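Print Finishing, Unit 4: Folding, Creasing and Binding
Course notes, Harnden print workshop
Revised Feb 8, 2022

These notes go with the practical sessions on finishing. Read them before you start the booklet assignment, and keep them by you when you fill in the job ticket. Ink and press work were covered in Units 2 and 3 and are not repeated.

Grain direction

Paper made on a machine has a grain. Most of the fibres lie along the direction the web was travelling, and the sheet folds more easily along them than across them. A fold made with the grain is straight and lies flat. A fold made across it may crack on the outside edge, more so on coated stock and on heavy solids where the ink film breaks along with the coating.

There are two easy tests. Bend the sheet gently one way and then the other, without creasing it, and see which way gives less resistance. That is the grain direction. If you are not sure, tear a strip each way. The tear with the grain runs fairly straight and the other wanders.

For a booklet, the grain should run parallel to the spine. Work this out at the imposition stage. Once the sheets are printed you cannot change it, and a cover with the grain running the wrong way will spring open however well it is creased.

Creasing and scoring

The two words get mixed up in many shops. In this course, creasing means pressing a rounded rule into the sheet so that the fibres are pushed into a channel. Scoring means a partial cut through the surface. We crease covers and cards. We score only where the customer has asked for a board to bend sharply and the cut will be hidden.

Fold away from the bead, so that the raised ridge ends up on the inside. Students often get this backwards the first time, as it feels more natural to close the sheet into the groove. Try one of each on a waste sheet and compare the outside of the two folds under the lamp.

The width of the channel depends on the thickness of the stock. Use the chart that comes with the creasing matrix and make a test piece before you run the job.

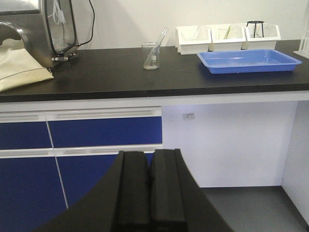
Toner prints need more care than litho. Toner sits on top of the sheet as a thin layer of plastic and tends to flake at the fold. A slightly wider crease helps, and so does lamination if the budget allows it.

Saddle stitching

Saddle stitching is the usual method for thin booklets. The folded sections are placed one inside another and wired through the spine. The page count must divide by four. A 20-page booklet is therefore made of five folded sheets, or four and a cover if the cover is on different stock. Write it on the ticket as 16 plus 4 so that the person collating knows what to expect.

When sheets are nested, the inner pages push outwards and lose more at the fore-edge trim than the outer ones do. This is called creep. On thin paper with few pages you can ignore it. On heavier stock, move the page content slightly towards the spine as you go in towards the centre spread. Most imposition software does this if you give it the caliper, but check the result on a folded dummy, with page numbers in particular.

Two wires are enough for the sizes we make here. Check that the legs are closed flat on the inside and that the crown sits on the fold itself.

Perfect binding

Above a certain thickness a stitched booklet will not stay closed, and glue is the better choice. The spine edge is milled to roughen it, hot adhesive is applied, and the cover is drawn on and nipped. Keep varnish and heavy solids off the inside of the spine, where they stop the glue from holding.

Allow the books to cool fully before trimming. Trimming too early pulls the cover out of square - a common fault in student work.

Worked case: the Uvosmont guide

The Uvosmont walking guide was a run of 2,000 copies, stitched, with a creased cover on Jireš silk board and text on Porkis uncoated. The first plan had the cover two-up on the sheet with the grain across the spine. The folded dummy cracked along a dark green solid. Turning the cover on the sheet cured the cracking and used more board, and the quotation had to be altered. The job went out in May.

Read the ticket for this job in the folder and note where the change was recorded.

For the next session

Bring a folded dummy of your own booklet, unstitched, with every page numbered by hand and the grain direction marked by an arrow on each sheet. Bring 2 spare covers, uncreased. Fill in the finishing part of the job ticket - stock, page count, fold, stitch or glue, and trimmed size - in pencil.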